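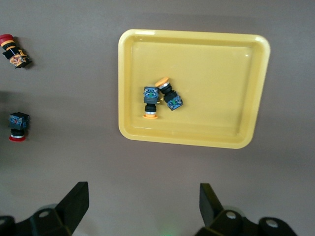

When I moved to Hinstead in July, I thought that I knew how to make bread. In my mother's house we made it every day, on the iron pan, and I never saw her weigh anything. So I bought the same kind of flour, or what I believed was the same kind, and my first breads were as hard as a roof tile.

My neighbour Mehwish Dhanial tasted one and was very polite. Then she asked which flour I had used, and she laughed a little. The flour in our supermarket is milled for cakes, she explained, and it does not hold the water in the same way. She sent me to a small shop in Birholm, 12 stops on the bus, where they sell the coarse atta in big paper sacks.

I went the next morning. The sack was heavier than I had imagined and I had to rest two times on the way from the bus stop. But the smell when I opened it! It was the smell of our kitchen at home, with a bit of dust in it.

Now I do it like this. I put two cups of atta in a bowl, a pinch of salt, and warm water little by little. I knead until my wrists complain, and after that I cover the bowl with a damp cloth and leave it for half an hour. In winter I leave it longer, near the heater. The pan must be properly hot before the first bread goes on. My first one is still always a bad colour, and I eat it myself, standing up, with butter.

I have also tried to make it with half white flour, as Mehwish does for her children. It is softer and it keeps better until the evening, but I miss the taste. My husband says he can't notice any difference, so perhaps I will mix it when the sack is nearly finished and save myself one trip.

Next I want to learn the flaky kind with layers. I tried it once and the butter ran out everywhere, so I think my dough was too warm. If you have a good method, please write it in the comments.

Humaira Orakzai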